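Grullton Garden Mulch Fork, 5-tine

We've wanted to stock a proper mulch fork for ages, and this one has been worth the wait! The Grullton is light enough to use all morning, and the tines sit close together so fine bark stays put when you lift (coarse forks let half of it fall through on the way to the bed).

Khanyisile Hendricks, who looks after our veggie plots, took the first one home over spring and we had a hard time getting it back. She used it on pea straw, lucerne, sugar cane mulch and a very sad pile of old grass clippings, and it handled the lot.

Why we like it for corn beds

Sweet corn has shallow roots and loves a thick blanket of mulch, so it's a great crop to try the fork on. Lay the straw in loose layers between the rows, keep it a hand's width from the stems, and top it up once the plants reach your knees. Water deeply afterwards. Pick in the morning if you can – the flavour is so much better, and the kids will eat it raw off the cob.

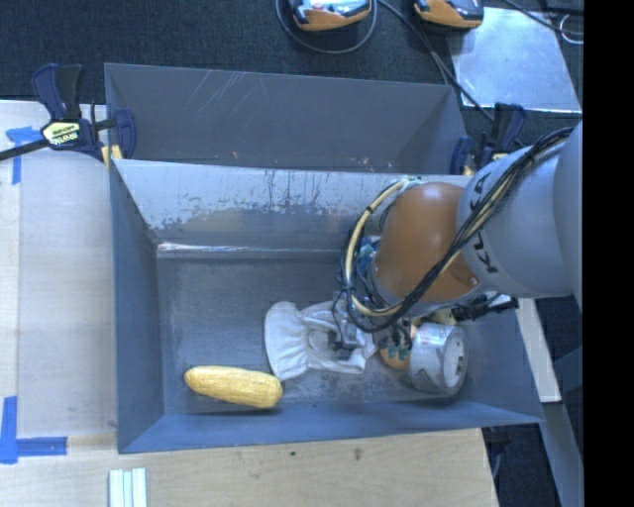 Handle and grip

The ash handle has a D-grip with plenty of room for a gloved hand. Rub in a little linseed oil every September and the colour deepens beautifully.

Details

Tines: 5, forged steel
Weight: 2 kg
Head width: 30 cm
Warranty: 3 years on head and handle
Colour: natural ash, green socket

Pairs well with

Planley canvas kneeler
Zultgate compost sieve

Spare handles are kept in store, and we're happy to fit one while you wait. Bring the old head in clean, please!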